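Peel and stick wallpaper, small jobs. Shelf backs, drawer bottoms, inside of cabinets, the splash bit behind the coffee maker

Posted by Sewwandi Bepari, 2026-04-17

Quick ones, in no real order. Got a stack of emails after the pantry post so most of this is answers.

WASH THE WALL FIRST
Dish soap, warm water, rinse with plain water, dry. Then leave it overnight. Kitchens have grease in places you would not believe, top of the door frame, back of the shelf above the stove. Paper sticks to the grease, grease doesn't stick to the wall. Off it comes by the weekend.

New paint: wait a month. The can says dry in a few hours – dry to touch, yes. Not dry enough for this. I pulled a strip off a bathroom wall in December and took a palm-sized patch of paint along with it.

Shiny paint is good. Flat paint is a pain. Textured walls, don't bother, or skim them first.

MEASURE
Add 2 inches to every length. Top and bottom both, if the ceiling is old. Mine runs out of level by the width of my thumb over one wall.

Write the measurments on the wall in pencil, right where they apply. Paper covers it. Not pen, pen can come through the pale ones.

BUYING
All your rolls at once, same batch number. It's printed on the label, mine were all 713 except one that wasn't, and that one is now lining a sock drawer. Greens are the worst for this. Grays not far behind.

Order a sample. Tape it up and look at it in the morning and again with the lamp on.

I used Lisine for the shelves and Skoritz for the hall closet. Lisine is thinner, goes round edges better. Skoritz is stiffer and forgives you if you peel it back and start over. Neither is cheap, neither gave me trouble once the wall was clean.

BIG PATTERNS, SMALL SPACES
Several of you asked if a big swirly print is too much for an alcove. I don't think so. Small space can take a loud paper, you're only looking at it for a minute. Keep whatever goes in front plain. Black or bare metal both look fine against it.

What a big print does cost you is waste. Check the repeat on the label. Long repeat = more thrown away on every strip. Buy one extra roll and stop arguing with the calculator.

Curls and waves hide a bad seam much better than stripes do. Stripes show everything. If it's your first go, get curls.

START IN THE MIDDLE OF THE BACK WALL
Not in the corner. Corners are never straight. Drop a plumb line (string, heavy nut on the end), pencil mark, first strip goes against that. Work out both ways.

Peel only the top hand's width of backing. Stick that. Check it against the line. Then pull the backing down from behind with one hand, smooth with the other. Middle out to the sides. Do not peel the whole thing and try to hang it, it will fold and stick to itself and you will say things.

CORNERS
Don't wrap a full strip around an inside corner. Cut it so it goes around by half an inch, then start the next wall with the rest, overlapping. Match the pattern at eye level, let it drift at the bottom where there's a shelf or a bin anyway.

Outside corners – warm it with a hair dryer, low, keep moving. Press with a cloth. Too much heat and it streches and then the pattern's off for the whole rest of the wall.

TRIMMING
New blade. Snap it off every few cuts, more than feels reasonable. Dull blade drags and tears. Wide putty knife as a guide, pressed hard into the edge, blade runs along it.

Outlets: power off at the breaker, cover plate off. Paper right over the top, then small X in the middle, fold back, trim. Plate back on hides all of it.

BUBBLES
Small ones, pin and a thumb. Bigger ones, lift the strip back to the bubble and lay it down again. Leave the tiny ones a week, mine mostly went on their own.

TAKING IT OFF
Top corner, pull down slow, flat against the wall, not out toward you. Hair dryer if it fights. Leftover sticky comes off with cooking oil on a rag, then dish soap. Wash twice if you're painting after.

LEFTOVERS
Drawer bottoms. Inside of a box lid. Keep one piece for patching, rolled, pattern side out, with the batch number wrote on the back.

Next time: grout. Bring gloves.

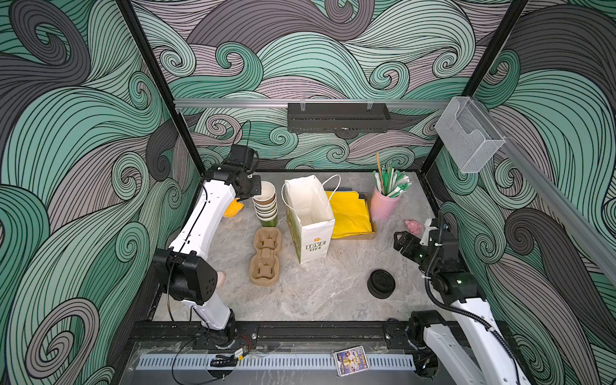 Photo: Majumder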